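The microwave in the kitchen at Wuswood has been opened 3,000 times, and it has never heated so much as a cup of soup. It lives inside a computer, along with a toaster and a plank surface that looks good enough to eat breakfast off. On open day, the whole kitchen was up on a wall-sized screen in Hillmont, and I spent most of the afternoon parked in front of it with a paper cup of coffee going cold in my hand.

I had come for the real robots downstairs, and they were great fun (one of them sorted socks, slowly, to huge applause). But the simulation room is where the crowd kept drifting back to. Ha-neul Moon runs it, and she has the gift of making you care about hinges.

"A door is hard," she told us. "It only wants to move one way. If your hand has a different idea, the door wins."

She was right, and once she'd said it I couldn't stop watching the fingers. The practice robot is called Tuter. It has two arms and long, jointed black hands, and every try at the kitchen starts with the arms in a slightly different spot. Moon's team has been at this since last May, and they still lean toward the screen when a hand gets close to something, just like the rest of us did.
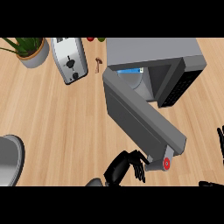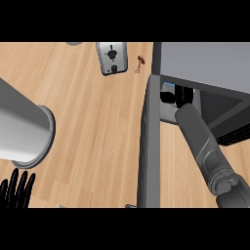

Tuter at work in the simulated kitchen at Wuswood. In the first view, one hand is at the handle of the open microwave door; in the second, an arm reaches in low on the right while the fingers of the other hand show at bottom left.

What surprised me was how much of the job is looking. From one angle a handle is easy to find. From another, the robot's own forearm can take up a good part of the view, and the software has to work with whatever is left. Moon put a few tries up side by side and let us guess how each would end. I got 2 out of 7, and a boy of 8 standing next to me got nearly all of them. He had strong opinions about elbows.

There was a long argument at the back of the room, too, about whether a kitchen made of pixels can teach a machine anything about one with crumbs in it. Moon loves this question. Her answer is that the simulated kitchen is for making mistakes quickly, and the real one, at the Jacobs building across the parking lot, is for finding out which mistakes you missed. She has a list of those taped up by her desk. Friction takes up most of the first page.

The next open day is 31 March 2026. Get there early if you want a seat in the simulation room, and ask to see the list.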